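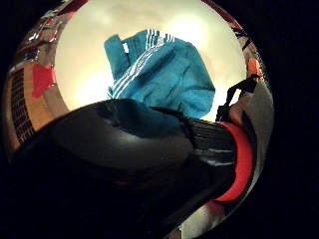
Turquoise, three white stripes, lifted up in a crumple.

Reviewed in August
By the Linar Home desk

I own one garment that defeats me, and it is turquoise. It's smooth, a little shiny, and it has the structural integrity of a jellyfish. Cotton T-shirts lie down when you tell them to. Sportswear slides off the table, takes a sock with it, and waits for you on the floor.

So when Trilent put out a folding board that promised "crisp stacks from slippery fabrics," I paid my $20 and cleared off the dining table.

The Trilent board is four hinged panels of gray plastic. You lay the garment face down, flip the left panel, flip the right panel, flip the bottom up, and stand back to admire yourself. There's a leaflet with drawings. The person in the drawings is smiling in a way I have never smiled at laundry.

With T-shirts it works. I'll say that early so the Trilent people have something to put on the box. I did a drawer's worth while a casserole was in the oven, and they came out the same width, which gave me a small thrill I'm not proud of. Dish towels are fine. Pillowcases are fine if you fold them in half first. Hoodies are possible, but the hood ends up as a lump on top, like a hat left on a suitcase.

Then came the slippery stuff. The first flip goes well. On the second flip the fabric on the left, which you had considered finished, gets up and leaves. Stripes are especially cruel, as they show you exactly how crooked you are. Three parallel lines should come out as three parallel lines. Mine came out as a road map of a mountain pass.

What helped:

Hold the thing up high and give it two hard shakes before it goes near the board. Most of my bad folds started as bad lay-downs, with a twist hidden somewhere inside.

Close the zipper, if there is one. All the way.

Put a damp washcloth under the board. The feet on the Trilent are hard plastic and it skates around on a varnished table. For this price I'd expected rubber.

Slow down on the second panel. The leaflet says "flip briskly." The leaflet is wrong.

With all of that, I got a stack of warm-up gear that stayed a stack until I opened the drawer. My old method (fold in thirds, swear, roll) took less time and looked worse.

The panels have vent holes, which keep air from puffing the fabric up as you flip. They do their job. The hinges squeak. After a month one of mine has a white stress line along the crease, and I'm watching it the way you watch a windshield chip.

I also borrowed the Dunne board, which is cardboard with a laminated face. It grips shiny fabric better and weighs nothing, but it's narrow, and anything above a medium hangs over the sides. For kids' clothes I'd take the Dunne.

Verdict: buy the Trilent if your drawers are mostly cotton. If you live in track suits, buy it on sale, or get a bigger drawer and shut it fast.

Three stars out of five. The turquoise one is on a hanger now.

Contact Linar Home | © Linar Home, all rights reserved | Back to top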